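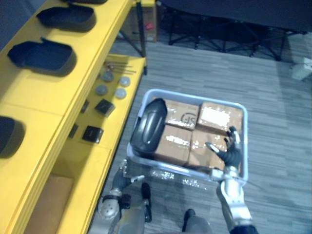
Cardboard boxes packed in a clear plastic bin.

Isosia starts selling refills this month

1 August 2019

I've been whining on this blog about face cream jars for as long as I've had it, so I was pretty happy when the Isosia newsletter landed this morning. The brand is finally doing refills! From August 19 you'll be able to buy the Livel day cream as a soft pouch, squeeze it into the jar you already own and skip the new jar completely.

It's only the Livel line for now, so four products: the day cream, the night cream, the gel cleanser and that hand balm I can't stop buying. Each refill costs $2 less than the full version. I'd hoped for more, I'll admit. On the hand balm it's a decent saving, but on the night cream you'd barely notice it, and I think a lot of people will just keep grabbing the jar out of habit if the price is that close.

The pouches will be in 74 stores to begin with, plus the website. My nearest is the Blackwood branch (second floor, next to the escalators, where the perfume people get you), and the girl at the counter told me they'd already moved the nail polish to make room for the refill shelf. She hadn't seen the pouches herself yet.

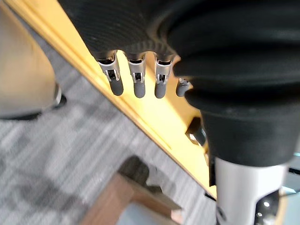 What I really wanted to know was what happens to the pouch once it's empty, and that part is a little less rosy. It's a mixed plastic, so it can't go in most curbside recycling. You can drop it off at the store, rinsed and with the cap on, and it gets sent out with the other returns. The newsletter says a pouch uses a lot less plastic than a jar and lid, which I can believe just from the weight of the jars in my bathroom – they're like paperweights. Still, I'd love to see a number on how many of them come back.

The other thing is hygiene. I got burned a couple of years ago with a Skellex refill cleanser that I poured into an old bottle without washing it properly, and my chin was not happy for a week. Isosia says to wash the jar with hot water and dish soap, let it dry overnight and only then fill it. It also wants you to write the opening month on the bottom, and there's a little sticker in the pack for that. I will lose the sticker. I'll probably use a Sharpie.

No word on makeup yet, either. I asked by email if the pressed powders would be next, since the pans already pop out if you're brave with a nail file, and got a nice reply saying they're "looking at it." I've heard that one before – but fine, I'll take it.
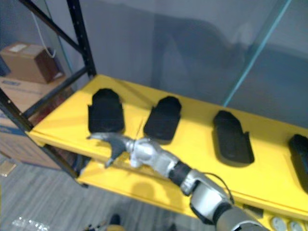

Vaughn Tran wrote in to say that $2 off isn't going to change anybody's mind, and that the day cream jar is the nicest thing about the product anyway, so the brand should sell the pouch as the regular version and charge extra for the glass. I kind of agree with that. I'd pay for the jar once.

I'm heading to Blackwood for the hand balm when the refills go on sale, and I'll post how the squeezing goes. If your store gets them early, let me know in the comments.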